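Re: [cell-upkeep] hose rubbing on Mollance cell

Jyoti Rana wrote:
> Swapped the hose in November, already stiff near the wrist. Anyone else?

Yep, same on ours.

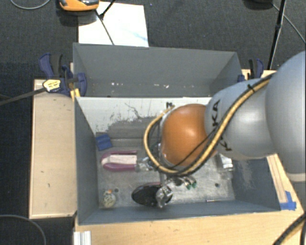 Hose slack first – thats what gets it. Move the wrist through its full range by hand, slow speed. Ours loops under the orange cover and back up round the side, one black tie up on the grey part. I'd add a second tie, loose. Recheck after 30 hours.

Clamps on the back bin get nipped up every 2 weeks.

Will try the Tadico sleeve nxt.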